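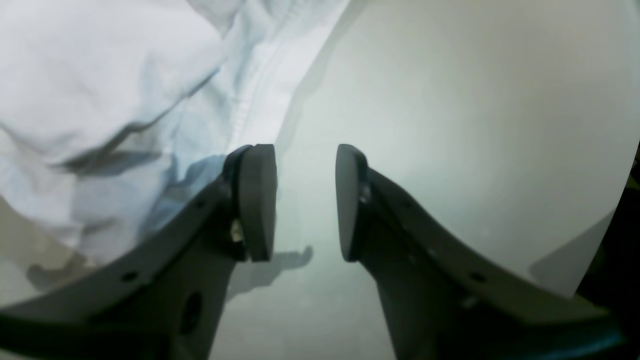

Teaching by demonstration

Teaching by demonstration (also learning from demonstration, robot teaching, or, in older shop manuals, "lead-through") is a family of methods in which a person shows a robot how to do a task, either by moving its arm by hand or by steering it from a distance, and software later works out a general way of doing the same thing. It is used mainly for jobs that people find easy to do and miserable to write down. Handling clothes is the standard case. Most adults can pick a shirt out of a pile without thinking, and very few can say which part of it they grabbed.

Contents
1 Methods
2 Cloth as a subject
3 Recording and labeling
4 Criticism
5 See also

Methods

In hand guiding, the operator takes hold of the arm and moves it through the task while the joints record their own positions. The method is cheap and quick to learn. Its drawbacks are that the operator's hands tend to end up in the camera view, and that a heavy arm turns a morning of laundry into a morning of weight training.

In remote control, the operator stands or sits apart and drives the robot with a second, smaller arm, a pair of handheld controllers, or a glove. The robot copies the motion with a short delay. Operators get used to the delay in an hour or two and then, according to a widely repeated complaint, start reaching for their coffee too early at home.

A third approach leaves the arm out of it. The operator carries a gripper on a handle, with a camera fixed near the fingers, and does the task directly. The motion is transferred to a real arm afterward, provided the arm can reach everywhere a human shoulder can. It often cannot.

Cloth as a subject

Rigid objects were the first to be taught, and for good reason: a block has the same shape before and after it is picked up. A garment does not. It folds, slides, hides its own edges and changes outline when touched, so a program written for one heap of shirts is of limited use on the next heap, or on the same heap a minute later.

Seams and hems are favorite landmarks, being among the few parts of a garment that look like anything in particular. The grip itself is usually a pinch. The operator brings the fingers down over a ridge in the fabric, closes them, and lifts far enough to find out how many layers came along. The correct number is generally one.

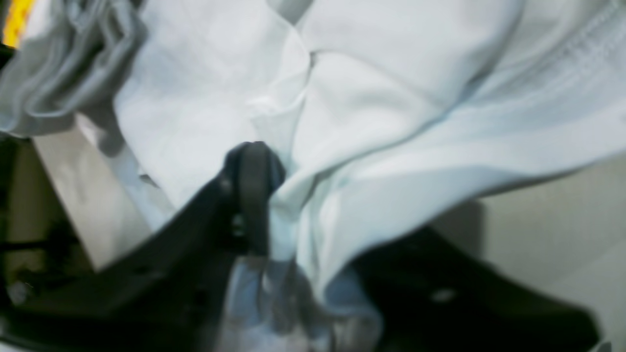

White cloth gathered at the gripper's tip, with a crumpled gray piece beside it.

The Zevanine procedure, named for the workshop where Vandana Semwal and Gyula Kun drew it up, splits cloth work into approach, pinch, lift and release, and asks operators to pause briefly between stages. The pauses make the recordings easier to cut apart. They also teach the robot to pause, a habit that later users have spent a good deal of effort removing.

Recording and labeling

A single attempt at a task is called an episode. A typical episode holds the camera views, the positions of the joints and the opening of the gripper, all on a common clock. The clock is the part most often found to be wrong.

Practice differs on how many episodes are enough. The Rana handbook, edited by Tarun Rastogi, recommends 200 for each type of garment, with the starting heap reshuffled every time. Sihan Zeng's group at Astetti reported usable results with 67, though the garments in question were all pillowcases, and critics have noted that a pillowcase is a shirt with the hard parts left out.

Failed attempts are handled in one of two ways. Some teams delete them. Others keep them with a label, on the theory that a robot that has seen a dropped sleeve recovered will know what to do with the next one. Rastogi's handbook favors keeping them and devotes 11 pages to naming the different kinds of failure, among them the "double pick," the "slow slide" and the "tablecloth."

Operators also leave personal marks on the data. Robots trained on one person's episodes pick up that person's approach angle, speed and preferred corner. Kun's are said to be recognizable by a small, unnecessary shake after each lift.

Criticism

Ramesh Katiyar has argued that the method moves the labor of programming to people who are paid less for it, and that "showing" is a generous word for repeating the same motion until late afternoon. He proposed a limit of 3 hours a day at the controls. The Zornard guidelines adopted the limit and then exempted anyone working to a deadline.

A separate objection concerns scope. A robot that copies people well will copy them at their ordinary level, and the ordinary level of folding is not high.

See also

Force feedback
Gripper (robotics)
Motion capture
Fitted sheet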